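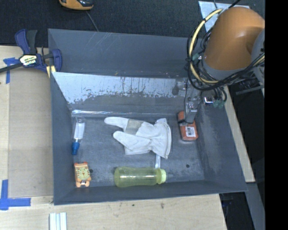
Charmaine Mkhize wrote in to ask why her work gloves go stiff as a board after one wash, and whether there's any point washing them at all. Yes there is. But cool water and no softener.

Glove care, the short version

Cotton and knit ones: turn inside out, shake over the garden (not the sink, grit kills drains). Cool wash, bit of plain soap. Pull the fingers straight while damp. Dry flat in the shade. If they've gone stiff already, rub the palms together for a minute, they come back.

Leather palms: don't soak. Damp cloth, saddle soap, leave overnight away from the heater. A dab of leather conditoner when dry. Charmaine, I'm betting yours are these, and the hot cycle did it.

Rubber: rinse the outside before you take them off. Hang by the cuff. Talc inside if they stick.

Odd gloves. Keep them. Two lefts and you can turn one inside out if it's a plain knit. A single is good for wiping down blinds, or for pulling stinging nettles if it's thick enough.

Shed drawer and under the sink

Did ours in April, took a whole afternoon, should of done it years ago. What worked:

Tip everything out first. Don't sort in the drawer.

Glue tubes stand cap down in an old mug. Wipe the thread before the cap goes back on, smear of petroleum jelly on it. Never had one seize since.

Bottles with no label, don't guess and don't sniff. Take them to the chemical drop-off. The Drestville tip takes them free, not sure about Skenside, ring first.

Decanting cleaner? Write on the bottle, not the lid. Lids wander. Never into a drink bottle, ever.

Anything with a battery you don't use over winter, battery out. Leaked one already? White vinegar on a cotton bud, wipe, dry, then try again. Gloves on.

Grease on the workbench

Bicarb and a splash of water, paste, leave 12 minutes, scrub with the grain. Colour might lift a little on old timber so test a corner. Wipe with 150 ml vinegar in a bucket of warm water after. Second go if its really bad.

Drawer liners

Offcuts of vinyl flooring. The Morkton hardware had a roll end for 19 dollars and it did every drawer plus the shelf over the dryer. Cut a hair small or it buckles. No glue needed.

More on drains next time, got a few questions piled up and one very blocked laundry tub of my own to get to.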